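厨房石材台面的日常清洁与养护指南

2026年4月23日　　生活服务编辑部
打印本页　　以电子邮件发送

本指南适用于家庭厨房及公用茶水间的天然石材台面，包括大理石、石灰石及部分花岗石。人造石英石台面的养护要求有所不同，请以供应单位提供的说明书为准。

一、清洁前的准备

清洁前应先确认台面材质及表面处理方式。抛光面反光较强，污渍易于察觉，但酸性液体留下的蚀痕也更为明显；哑光面对轻微划痕的遮掩较好，吸附油污的可能性则相对较高。如无法确认材质，应查阅装修验收单，或向原安装单位索取石材编号。

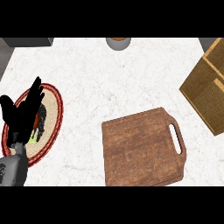 图片来源：Milico 资料图

浅色大理石的主要成分为碳酸钙，遇柠檬汁、食醋、葡萄酒及含酸清洁剂时会发生反应，使表面失去光泽。此类痕迹属于材质本身的损伤，普通擦洗无法去除。

准备用品如下：
超细纤维布两块，一块用于擦洗，一块用于擦干；
中性清洁剂，例如 Perkeck 507 型石材清洁液，或无添加香精的中性洗洁精；
清水一盆，水温以不烫手为宜；
软质刮板一把，用于清除已干结的食物残渣。

不得使用钢丝球、百洁布粗糙面、去污粉、漂白剂及除垢剂。

二、日常清洁步骤

1. 将台面物品移开，用干布扫去面包屑、盐粒及砂糖。颗粒物未清除前不得用力擦拭。
2. 按产品标签所示比例稀释清洁剂，将布浸湿后拧至不滴水。
3. 沿同一方向擦拭，由台面内侧向外侧进行。水槽周围及灶具边缘应重复擦拭一次。
4. 换用清水浸洗过的布，擦去残留的清洁剂。残留物干燥后会形成一层灰白色薄膜，容易被误认为石材褪色。
5. 立即以干布擦干，接缝及挡水条根部亦应擦到。

三、污渍的分类处理

油渍：将小苏打加水调成糊状，敷于污渍处，厚度以6毫米为宜，覆以保鲜膜，四周用胶带固定。静置24小时后揭去保鲜膜，待糊剂自然干透，再以软质刮板轻轻移除。颜色较深的油渍可重复处理，两次之间应将台面彻底清洗并晾干。抛光面在大面积施用前，须先在不显眼处试用。

茶渍与咖啡渍：浅色石材可使用低浓度过氧化氢溶液，以棉片蘸取后敷于表面，其间注意观察颜色变化。深色石材不宜采用此法，以免局部变浅。

水垢：水龙头底座周围常见。应先以湿布软化，再用塑料刮片以较小角度刮除。市售除垢剂多含酸性成分，不得用于大理石和石灰石。

锈渍：多由铁锅及金属罐底部造成，渗入较深时须使用专用产品，建议委托专业人员处理。
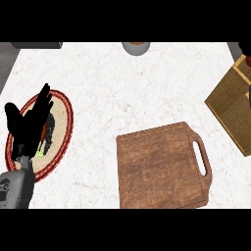
带有细浅纹理的白色大理石台面。

四、防护剂的检查与补涂

天然石材表面通常涂有渗透型防护剂，其效果随使用时间逐渐减弱。检查方法如下：在干燥洁净的台面上滴少许清水，静置数分钟后擦去。若滴水处颜色明显变深，说明水分已渗入石材，应安排补涂。备餐区与水槽周边磨损较快，应分别检查。

补涂前，台面须清洁并完全干燥。以 Hapeta 渗透型防护剂为例，用无绒布将药剂均匀涂布于表面，按标签规定的时间等待吸收，随后将多余药剂全部擦净。药剂在表面干结会留下黏腻斑痕，处理较为费时。施工期间应保持通风，关闭明火，并佩戴手套。

一般家庭厨房每6个月检查一次即可。公用茶水间使用频率较高，可视情况缩短间隔。每年检查宜将其中一次安排在11月，即供暖期开始前后，此时室内空气较干，有利于石材充分干燥。

五、使用中的注意事项

热锅、烤盘及电饭锅内胆应置于隔热垫上。石材本身虽耐热，骤然受热仍可能造成内部微裂或防护层变色。

切割食材应使用砧板。陶瓷刀具及粗陶器皿底部的硬度往往高于大理石，移动时应提起，不得拖拽。

食用油瓶、酱油瓶宜放在托盘内。酸性饮料洒落后应即刻吸干，先按压，后擦拭，避免液体扩散。

不得站立或坐于台面之上，水槽开孔两侧及悬挑部位尤须注意。

六、何时联系专业人员

出现下列情形之一时，请停止自行处理：台面有贯通裂纹；接缝胶脱落并渗水；蚀痕面积较大，手触有明显粗糙感；经两次糊敷处理，污渍仍未减轻。

Graltico 服务点受理台面检测预约。预约时请提供石材名称、安装年份、以往所用防护剂的名称，以及损伤部位的照片。检测前一日请勿使用任何清洁剂，以免影响判断。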